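**Sorters wanted – small household stuff, Iltden depot**

Clotus needs two people from February, mornings, start 7:30. You pick up chargers, power adapters, plugs, cables, odds and ends off blankets and bedding, then sort into bins. Around 500 pieces a shift once your up to speed. Sitting or standing, your choice. No experience needed – good eyes, steady hands.

Check prongs for bends. Bent ones go in the red bin, not back in the pile. Gloves and lunch provided, bus stop outside.

To apply: short note to the Clotus front desk, Owusu building. No resume neccessary. 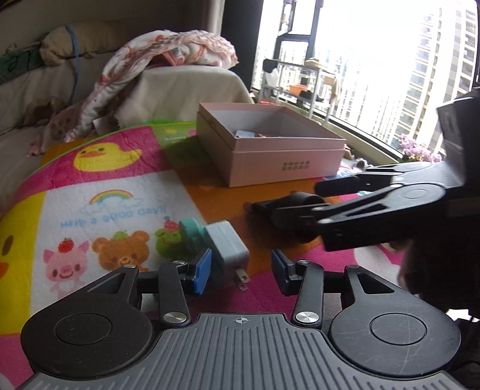
Owusu desk adds that adapters with no cord still count as a piece, so please stop asking. Parking is in the Lonar lot, back row only.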